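Remote operators for tabletop manipulation data, Pokville

31 December 2020
By Leonie Buschmann
3 min read

Winddale is hiring part-time teleoperators for its manipulation lab in Pokville. Operators drive a single arm by remote control and record demonstrations that are later used to train control policies. The current task set is planar pushing: colored blocks on a wooden board are moved with a rod-shaped tool according to a short written instruction, such as "separate the yellow blocks from the rest" or "bring the red star next to the green one."

The target for this phase is 2,000 accepted demonstrations. A demonstration is accepted if the instruction is met, the tool does not press into the board, and the motion has no long pauses. Rejected runs are repeated.

Duties
- Run sessions of up to 3 hours, with breaks
- Reset the blocks to a new starting layout between runs
- Label each run and note faults in the log
- Stop the arm and call the shift lead after any collision

Requirements
- Steady hand control and normal or corrected vision
- Ability to tell red, green, blue and yellow apart
- Fluent written English
- No robotics background needed; training is paid
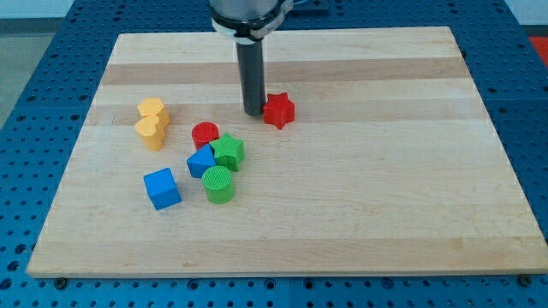 Contracts run for 12 weeks, with extension possible. Shifts are assigned by Cauã Peixoto, who also handles the practical test. Applicants who worked on the October pilot at our Carndale site may skip the test.

To apply, send a resume and your available hours to Leonie Buschmann at the Pokville office. Travel costs for the test are not covered.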